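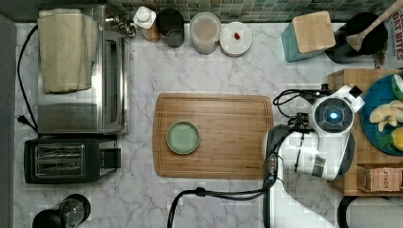 Unidad 4. Recogida de demostraciones

Bienvenidos a la parte más divertida del curso: ¡por fin dejamos las diapositivas y nos vamos a la cocina! En esta unidad el robot aprende de ejemplos, y los ejemplos los ponemos nosotros, episodio a episodio.

La tarea de partida es modesta a propósito: un plato pequeño, una tabla de cortar y el brazo a la derecha. Fijaos en todo lo que rodea la tabla (tostadora, horno, botes, fruta). Una política entrenada con la encimera despejada suele perderse en cuanto aparece un bote nuevo, y por eso nos encanta trabajar con cocinas llenas de cosas.

Cómo trabajamos

Cada pareja graba 50 episodios por sesión. Cada 8 episodios se cambia la posición inicial del plato y se anota en la hoja. Los intentos fallidos también se guardan, con su etiqueta; Eduardo Fonseca os enseñará en el laboratorio lo mucho que se aprende de ellos.

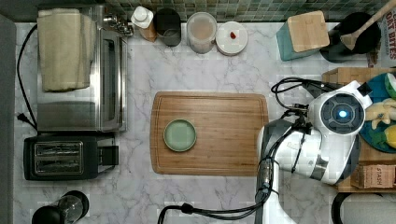 Figura 4.2. Brazo junto a la tabla, con el plato vacío en la mitad izquierda.

El conjunto Gondari, que usaremos en la práctica, tenía como objetivo 2,000 episodios y se quedó en 1,873 tras la revisión de Amparo Espinoza. Se descartaron los que tenían marcas de tiempo desalineadas entre cámara y articulaciones. ¡Revisad eso antes de entrenar nada!

Para pensar antes de la práctica: ¿qué variaríais primero, el plato, la luz o el fondo? Traed una propuesta por escrito, media página basta.

Entrega de la hoja de episodios: 15/12/21, a Neema Athumani.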